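Taking a dance night on the road: report on our second-year producing project

We had been given one line as a brief, which was to put on a live event for a paying audience outside the university, and we spent the first two weeks arguing about what "live" meant. Fikri wanted a promenade thing in a car park. Jadwiga wanted a proper stage with wings. I wanted to go home, mostly. What we ended up with was Tosh, a mixed bill of short dance pieces that played in three village halls, and this report is my account of how it got made, what it cost and which bits I would do differently.

There were four of us in the group: me (producing and front of house), Fikri Sopacua (programming), Jadwiga Bednarek (choreography and a piece of her own) and Ruaridh Gourlay, who did lights and sound and drove the van. Our supervisor was Jean Cowie. The name Tosh came from Ruaridh and was meant to be temporary. It was on the poster before we'd agreed on it.

Why halls

Most of the dance I'd seen before this course was in one of two places, either a big theatre or a studio at the top of a lot of stairs with thirty people in it who all knew each other. I grew up in a village where the hall had carpet bowls and a panto and that was your lot, and I had a feeling that people there would come to see dance if it was on their doorstep and didn't go on too long. Jean said a feeling wasn't a rationale (fair enough) so I rang round eleven halls and asked what they'd had on in the past year. Two had had a touring theatre company. None had had dance, unless you count line dancing, and I do, as it goes – the woman I spoke to at Drustness told me their line dancing nights sell out.

That phone call changed the project more than anything we read. She asked me whether people would be allowed to talk during it, and whether they could bring their own drink. I said yes to both without asking the others. Jadwiga was not pleased with me, but we kept it, and I still think it was the right call.

So the three halls were Drustness, Savex and Vanell. Drustness was the biggest and had a real stage, which we didn't use. Savex had the best floor. Vanell had a sloping floor and a heater that sounded like a lorry, and it was everyone's favourite night.

Choosing the work

Fikri put out an open call in the autumn, asking for pieces under ten minutes that could be done on a flat floor with the audience on three sides. We had far more replies than we could handle and it took us ages to sort through them. We should have written down what we were looking for before we started watching the videos. We didn't, and so the first evening was the four of us saying "I quite like it" in different tones of voice. In the end Jean lent us a scoring sheet and we went back and watched everything again from the beginning.

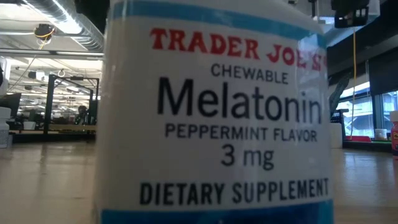

We picked five pieces and kept Jadwiga's as the sixth. I'll only go into three of them, as the others are covered in Fikri's report.

The opener was a duet by two third years, all weight and counterbalance, with no music for the first four minutes. I was dead against starting with it. I thought we'd lose the room. What happened in Savex was that the audience went so quiet you could hear the dancers' feet turning on the boards, and when the music did come in somebody near me let out a big breath. I was wrong about that one and I've told Fikri so.

The third piece was a solo by Danjuma Anozie, the only person on the bill from outside the university. He'd made it from the gestures his aunties use on the phone – the hand on the hip, the finger going round and round, the sudden sit down when the news is bad. It was seven minutes long and it got laughs all the way through until the last minute, when it didn't. He changed the ending a bit each night depending on where the nearest chair was. Of everything in the programme it was the piece people wanted to talk about at the tea table.

Jadwiga's piece closed the night. It was for five dancers and it used a polka rhythm that kept dropping a beat, so you'd start tapping along and get caught out. She had made it for a stage with wings and had to redo every entrance so that the dancers came from among the audience. She says in her own report that this improved it. At the time she said other things.

Money

We had a starting grant from the department of 567 pounds, which had to cover hall hire, the van, posters and something for the performers. It doesn't go far. Hall hire was the easy part, as two of the three gave us a community rate once they understood we were students. The van was the hard part, mainly the insurance for a driver under twenty-five, and I got three quotes before I'd admit that the first one was the best.

Tickets were on a pay-what-you-can basis with a suggested price on the poster. I'd been warned by people in the year above that this would lose us money. By the end of the run we'd taken more at the door than we'd spent on the halls, and everyone on the bill got the same fee and their travel. It was a small fee. I'd want it to be bigger another time, and I'd put it at the top of the budget and not whatever was left at the bottom, which is how I did it here.

The print was my mistake. I ordered 100 posters when we had maybe thirty places to put them, and the rest are still under my bed. The thing that sold tickets in all three places was the hall's own newsletter, which was free.

Rehearsing and getting in

We had one full run of the bill before the first night, in the university studio, with the shape of the Drustness hall taped out on the floor. I'd got the measurements over the phone and had one of them the wrong way round, so the dancers rehearsed in a space that was too wide and not deep enough. We found out at the get-in. Ruaridh moved the seating back by a row and it was all right, but the duet had to be re-spaced in twenty minutes with people already queuing outside. Visit the hall! I've written that on the first page of my notebook in capitals.

Lighting was kept very simple. We carried our own stands and lamps and plugged into whatever was there, and Ruaridh wrote two versions of every cue, one for a hall with decent blackout and one for a hall with thin curtains. Savex had no curtains whatsoever on one side. We started half an hour later there so that it would be properly dark.

The get-out at each hall took a lot longer than the get-in, which I hadn't expected. Part of that was people staying to chat and part of it was us having to stack chairs in the exact way each hall likes its chairs stacked.

What the audience said

We left cards on the seats with two questions on them: what will you remember, and what would you change? I'd planned a proper survey with boxes to tick, and Jean talked me out of it. Her view was that people who've just watched something don't want a form. We got cards back from well over half the audience and I've typed them all up in the appendix, 2,719 words in total, spelling left as it was.

A lot of them say the same few things. People liked being close. They liked that the pieces were short, and several wrote that if you didn't care for one there'd be another along in a minute. They wanted a longer interval. A few at Drustness would have liked more music they knew. One card from Vanell just says "the heater was very good", and I've never been able to work out if it's about the temperature or the noise.

There was some criticism I've thought about a lot since. A couple of people felt that the printed programme was talking down to them, with its little explanations of what each piece was about. I wrote those. I'd been so worried about people feeling shut out that I'd told them what to think before the lights went down. For the last night I took the notes out and just had titles, names and running times, and Fikri said a sentence or two between pieces instead.

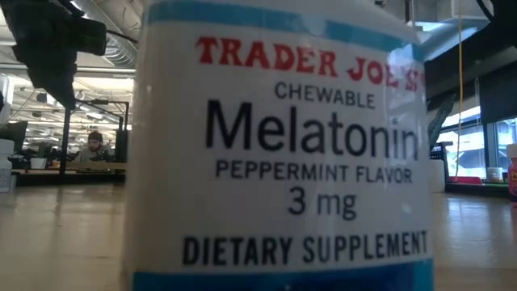

Danjuma Anozie didn't agree with me about the notes when I showed him this section. He thinks the one for his solo helped, and that the laughs came sooner on the two nights when people had read it. He'd have kept a line for each piece and let the makers write their own. He also pointed out that it was me who decided to cut them, on the afternoon of the show, without asking any of the artists.

He's right about that last bit, and I've left it in. Looking back over the whole thing, most of my problems came from the same place, me saying yes or no to something on my own and then telling the others afterwards. The talking and the drinks went fine. The notes probably went fine. The poster order didn't. We had a group meeting every week and I should have used it for decisions, when mostly I used it for reading out my list.

What I'd do next time

I'd visit every hall with a tape measure and at least one dancer. I'd ask the artists to write their own programme line. I'd plan for an interval of 15 minutes with nobody trying to rush it, as that's where half the good conversations were. I'd also like to go back to the same halls, because a single night doesn't tell you much, and Drustness has asked if we'd do something in April that could share an evening with the line dancers. Jadwiga has already started on a piece for both groups together. Ruaridh wants to know who's driving.

Thanks to Jean, to the three halls and to everyone on the bill. The budget, the cue sheets and the typed-up cards are in the appendix.

Submitted 3 January 2019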